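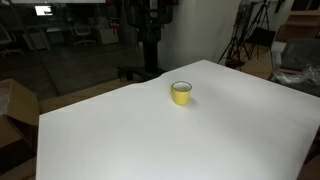 Enamelware Care: Frequently Asked Questions

Updated in March by the Granderon shop desk

We use cookies to remember your basket and preferences. Accept | Manage settings

Can I put enamel mugs in the dishwasher?
Yes, though the shine will dull over time. Hand washing with a soft sponge keeps the finish longer.

Are they safe on a stove?
Plain enamel pieces can go on gas or electric burners at low to medium heat. Don't heat them empty. Pieces from the Sýkora range have printed designs and should stay off the burner.

What about the microwave?
No. There is steel under the coating.

My mug has a chip. Can I still use it?
A chip on the outside is fine - dry it well so it doesn't rust. If the chip is on the inside or on the rim, stop drinking from it. Many people use theirs for pens or seedlings.

How do I get rid of tea stains?
Fill the mug with warm water and a spoonful of baking soda, leave it overnight and wipe it out. Steel wool will scratch the surface.

How long does delivery take?
Orders leave our Covitport warehouse within 4 working days. Shipping is free on orders over $100.

Can I return something?
Unused items can come back within 5 weeks. Keep the packing slip. Chips found on arrival should be reported with a photo - we will send a replacement and you can keep the damaged piece.

Do you sell to cafes?
Yes, use the trade form. Custom colors start at 3,000 pieces.

Sign up for our newsletter and hear about new colors first.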